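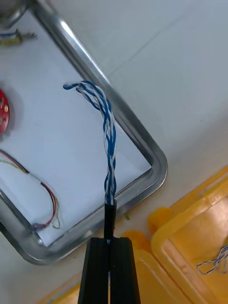

Home | Notebook | Parts shelf | Search

Put the sleeve on before you twist, one of the Jandbridge people wrote under my last entry, or you'll be fighting the ends all afternoon. Fair! I'd been going the other way round, and the blue and white kept springing open on me the second I looked up for the sleeve.

June 5, 2019

Wiring day for the Tirnix box. Tried it their way and I'm a convert. Blue and white twisted together, black sleeve low down, top left loose so there's something to bend (the blue always wants to curl off to the left, no idea why, I've stopped arguing with it). Cut length is 238 mm now, up from last time, and I'm much happier with that.

The steel tray is still the best thing on this bench. Round red board goes in it, and the red, yellow and green bunch, and the little connector with the short leads, and then nothing rolls under the Adamczyk cabinet – I lost 11 crimps down there before September and I'm not crawling in again!

Still to do: 16 more twists, same length. Check the drawing for which end gets the tinned tips. Order black sleeve.

Elutari workshop notebook | Contact | Back to top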